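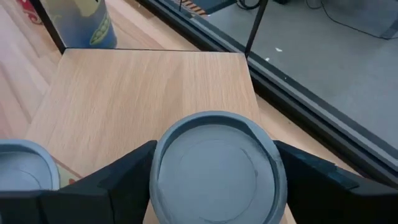

Automação Industrial II -- Notas de apoio à visita de estudo
Visita ao dia aberto do laboratório de manipulação de Drarnside
27 de setembro de 2025

1. Enquadramento

Estas notas servem de apoio ao relatório da visita. Resumem o que foi apresentado na demonstração da célula Clasa e acrescentam o que é preciso saber da matéria dada (capítulos de preensão e de visão) para responder às perguntas do ponto 7. Quem não pôde ir à visita faz o mesmo relatório a partir destas notas e dos registos de dados colocados na página da cadeira.

O laboratório pertence ao centro de formação de Horbridge e ocupa o piso térreo do edifício de oficinas. No dia aberto estavam em funcionamento três postos. O nosso grupo ficou no segundo, dedicado à manipulação de objetos domésticos, e é desse que se fala aqui.

2. A tarefa demonstrada

O braço tem de pegar numa tampa redonda de plástico, levantá-la e pousá-la noutro ponto da mesa. A garra é de dois dedos e fecha sobre o rebordo exterior, um dedo de cada lado. A câmara está montada junto ao punho e acompanha o movimento.

A tampa é um objeto simples de descrever e menos simples de agarrar. Convém reter o seguinte:

-- O rebordo é arredondado. A superfície de contacto com a ponta do dedo é pequena e, se a garra descer demasiado pouco, os dedos escorregam para cima ao fechar.
-- O painel central é recuado e liso. Dá pouca textura ao sistema de visão, que se apoia sobretudo no contorno do rebordo e na sombra do lado interior.
-- Numa cena com duas tampas iguais, o sistema tem de escolher uma e manter essa escolha durante toda a aproximação. Trocar de alvo a meio foi apontado como um dos erros mais frequentes nas primeiras versões.

3. Sequência de preensão

A equipa dividiu o ciclo em cinco fases, que são as que devem usar no relatório:

a) Observação. O braço para numa posição alta e o sistema estima o centro da tampa e o diâmetro exterior.
b) Aproximação. Descida na vertical, com a garra aberta, até a ponta dos dedos ficar abaixo do topo do rebordo.
c) Fecho. Os dois dedos avançam em simultâneo. O fecho termina por limite de força e não por posição.
d) Elevação. Subida lenta nos primeiros centímetros, depois à velocidade normal.
e) Colocação. Descida, abertura e recuo.

Na fase c), se o centro estiver mal estimado, um dos dedos toca primeiro e empurra a tampa. Com uma peça leve isto costuma corrigir-se sem intervenção, porque a tampa desliza até encontrar o outro dedo. Com uma peça pesada ou presa o mesmo erro gera uma força lateral no punho. A diferença foi discutida na aula de março, a propósito das garras autocentrantes.

4. A câmara no punho

A vantagem principal é ver de perto o ponto de contacto, mesmo quando o braço taparia a vista a uma câmara fixa. Há também limitações:

-- Os próprios dedos ocupam parte do campo de visão e escondem objetos vizinhos.
-- Com a descida, a peça cresce na imagem e pode deixar de caber inteira.
-- Os reflexos no tampo mudam com a posição do braço. Um limiar de cor afinado na posição alta pode falhar na posição baixa.
-- O fundo entra sempre na imagem. Embalagens com desenhos, cabos no chão e calhas junto à mesa são contornos que o algoritmo tem de saber ignorar.

A equipa de Drarnside mantém de propósito objetos variados na mesa durante os ensaios. O argumento é que um sistema afinado numa bancada limpa deixa de funcionar assim que muda de sala.

5. Dados fornecidos

O conjunto disponibilizado contém 2.289 ciclos registados. Destes, 1.467 são com tampas e os restantes com outros objetos. Há 629 ciclos com tampas em que a mesa tinha pelo menos um objeto adicional próximo do alvo; são estes que interessam para a pergunta 3.

Cada registo traz a posição do braço, a abertura da garra, a corrente do motor da garra e a indicação de sucesso ou falha. Atenção: a indicação de sucesso foi posta à mão no fim de cada ciclo e refere-se apenas à elevação. Uma tampa levantada e mal pousada conta como sucesso.

6. Segurança e organização do posto

A célula trabalha com velocidade reduzida quando há visitantes. O controlador Matsuda corta o movimento se a força no punho ultrapassar o limite configurado, e o rearme é manual. Para o relatório basta referir a função; não é pedido o cálculo do nível de desempenho.

7. Relatório

Responder às quatro perguntas, em grupos de dois, até quatro páginas no total:

1. Identificar as cinco fases num ciclo à escolha, a partir da abertura da garra e da corrente do motor. Juntar o gráfico.
2. Explicar por que razão o fecho termina por força. Indicar um caso em que o fecho por posição seria preferível.
3. Comparar a taxa de sucesso com e sem objetos próximos do alvo e comentar.
4. Propor uma alteração à geometria da ponta dos dedos para rebordos arredondados. Esboço à mão é aceite, desde que cotado.

A defesa oral dura 45 minutos por turno -- os grupos do mesmo turno apresentam seguidos, sem intervalo. Trazer o relatório impresso. Os ficheiros de cálculo entregam-se na página da cadeira, na pasta do respetivo turno.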